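Norkirgate student robotics, Troltar project tickets
Ticket 304: Mug placement fails on upper shelf in sim
Status: reopened
Component: kitchen cell / planner
Reported by: shelf subteam

Planner reports success, mug ends up on the floor. Same seed, same start pose, 30 runs on the lab desktop. In 11 of them the mug never made it onto the shelf. The log says "place: OK" every time, so whoever closed this as "tuned, works now" was reading the log and not looking at where the mug was.

Tried so far:

Lowered the approach speed. No change I'd put my name to.

Raised friction on the shelf boards. Somebody on the Omerović team swears by this. It made the mug stick when it landed, which doesn't help when it misses.

Swapped the mug mesh for a plain cylinder. Still misses.

Jocelyn Hawthorne thinks it's the collision model for the cabinet and not the planner at all. Her theory is that the visual mesh and the collision mesh don't agree on where the middle board is. I wasn't convinced. We blamed the meshes in January too and that was a sign error in our own code. But fine, I reset the cell with nothing loaded in the cabinet and rendered it from the front.
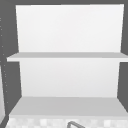

Page last changed 9 Nov 2019 by jhawthorne

The visual side looks okay to me. Both compartments empty, so no leftover mug from an earlier run is sitting in there blocking the goal pose (that was my own favorite explanation, and it's dead). Middle board goes across and looks level. The render can't tell us anything about the collision shapes, so please don't paste it into the report as proof that the cabinet is right.

Update: turned on the collision overlay. Jocelyn has a point. The box for the middle board sits 4 cm lower than the board you see. The planner takes its goal height from the visual mesh, so it lets go of the mug too high. That explains a drop. I don't see how it explains a mug going over the front lip, unless it bounces, and I'd like to see the bounce before we call it the cause.

Next: move the collision box, rerun the same seed, check the final mug pose and ignore the status line. Pirnania branch only. Don't touch main until the numbers are in.

Reply from jhawthorne: Box moved, pushed to Pirnania. Rerun is queued behind the drawer jobs. Can we leave the friction at the old value this time?

Reply: Yes, reverted. Leaving this open.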